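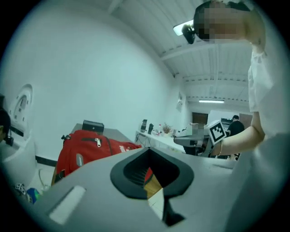 Forty hours into Jastport and I have finally unlocked the second ferry. It is the same as the first ferry, but green.

For anyone who missed it, Jastport is the harbor management game from Zoria. You run a small port. Ships come in, ships go out, and a man named Purves sends you letters about rope.

The rope letters are the story mode. I've had 57 of them. I skipped the first dozen and now I don't know why Purves is angry at the lighthouse.

Controls on a gamepad: fine until you pick up a crane, at which point the left stick does left, and also sometimes up. There's a setting for this under Audio.

The tutorial says you can "dock at your own pace." My pace took out the fish market. The repair bill was 1,000 crowns and I had 87.

You can borrow money from the bank, which is run by Purves's brother. He also writes letters.

Ilze Rebane did the music and it's much better than the game needs. There's a slow accordion thing that plays when it rains. I have let cargo rot on the pier to hear the end of it.

The May patch fixed the gulls. I liked the gulls. They used to land on a container and the container would weigh nothing, so you could stack them up to the clouds. My whole economy was gulls.

Miroslava Fedoruk has a long guide up on how to rebuild your trade routes without them. Step one is to sell the green ferry. I've had it since Sunday, Miroslava.

Multiplayer exists. You and a friend share one harbor and one tugboat, and whoever grabs the wheel first gets to keep it. We lasted one evening.

Would I recommend it? If you liked Zoria's last one, Prevus, the one with the trams, then yes, it's that with water. If you bounced off Prevus, wait for a sale.

Anyway, letter 58 just came in. It's about the rope.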